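Commission sur volume (distribution automobile)

La commission sur volume, également appelée prime d'objectif ou ristourne de palier, désigne une rémunération variable versée par un constructeur ou un importateur à un concessionnaire lorsque celui-ci atteint un nombre convenu d'immatriculations ou de livraisons au cours d'une période donnée. Elle s'ajoute à la remise de base, calculée sur le prix catalogue de chaque véhicule, et s'en distingue par son caractère conditionnel. Elle ne doit pas être confondue avec la commission de financement, versée par un établissement de crédit à l'intermédiaire qui lui apporte un contrat.

Principe

Le contrat de concession fixe la remise de base. La part variable est en général définie par une annexe commerciale, révisée chaque année ou chaque trimestre. L'annexe précise l'assiette de calcul, les véhicules éligibles, la date prise en compte (commande, facturation, immatriculation) et les modalités de versement. Les véhicules de démonstration et les ventes à des loueurs de courte durée en sont souvent exclus, ou n'y entrent que pour une fraction.

Deux méthodes coexistent. Dans la méthode par tranches, chaque palier ne rémunère que les unités vendues au-delà du seuil précédent. Dans la méthode rétroactive, dite « au premier véhicule », le franchissement du seuil ouvre droit à la prime sur la totalité des unités de la période. La seconde crée un effet de seuil marqué : la dernière vente nécessaire à l'atteinte du palier peut valoir, pour le concessionnaire, plusieurs fois la marge d'une vente ordinaire.

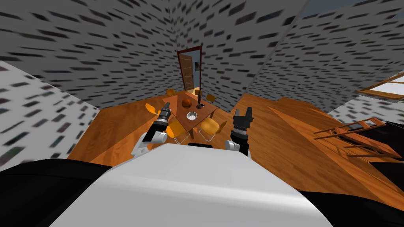

Exemple de calcul

Soit un point de vente dont l'objectif trimestriel est de 100 véhicules, avec une prime rétroactive de 892 euros par unité. À 99 véhicules, la prime est nulle. À 100 véhicules, elle s'élève à 89 200 euros. Le concessionnaire a donc intérêt, en fin de période, à consentir sur la centième vente une remise très supérieure à sa marge unitaire, ou à immatriculer le véhicule à son propre nom pour le revendre ensuite comme occasion récente.

Dans la méthode par tranches, la même prime appliquée à partir du quarante et unième véhicule porterait sur 60 unités, soit 53 520 euros, sans rupture au passage du centième.

Effets sur le marché

L'effet le plus couramment décrit est la concentration des ventes en fin de mois ou de trimestre. Mars, dernier mois du premier trimestre civil, présente à ce titre une activité soutenue dans les réseaux dont les objectifs sont trimestriels. Les immatriculations dites tactiques gonflent les statistiques de la période et pèsent sur les valeurs résiduelles des modèles concernés.

Pour l'acheteur, le prix obtenu dépend en partie de la position du vendeur par rapport à son objectif – information dont il ne dispose pas. Deux clients peuvent ainsi obtenir, à quelques jours d'intervalle, des conditions sensiblement différentes sur un véhicule identique.

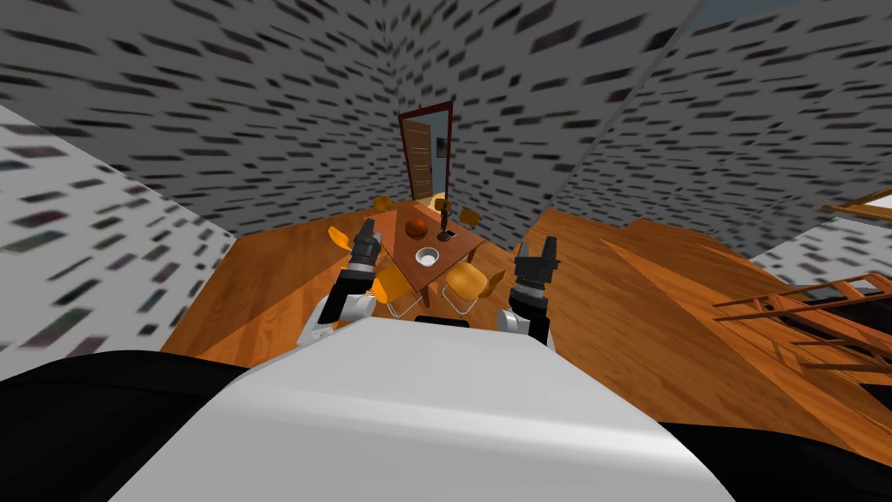

Traitement comptable

Chez le concessionnaire, la prime acquise est enregistrée en diminution du coût d'achat des véhicules. Lorsque le palier n'est pas encore atteint à la clôture, l'entreprise apprécie la probabilité de l'atteindre et documente son estimation. Les primes liées à des critères qualitatifs (formation du personnel, présentation du hall, enquêtes de satisfaction) font habituellement l'objet d'un suivi séparé, leurs conditions d'acquisition étant différentes.

Chez le constructeur, la prime vient en réduction du chiffre d'affaires.

Variantes

Le réseau Hevley applique un barème mixte : une part rétroactive limitée à 40 % de la prime totale, le solde étant calculé par tranches. L'importateur Nedwood a remplacé ses objectifs mensuels par une moyenne mobile sur trois mois, dans un barème entré en vigueur le 03/04/2022. Le groupe Jurčo verse une prime fixe par véhicule, assortie d'un malus lorsque l'écart à l'objectif dépasse 15 %. Le logiciel de gestion Skenex, utilisé par des concessions multimarques, calcule en continu la distance au palier suivant et la marge prévisionnelle correspondante.

Dans le contrat d'agence, le constructeur vend directement au client final et fixe le prix de transaction. L'agent perçoit une commission par livraison, à laquelle peut s'ajouter une part variable, mais il n'accorde plus lui-même de remise.

Voir aussi

Contrat de concession
Remise arrière
Valeur résiduelle
Véhicule zéro kilomètre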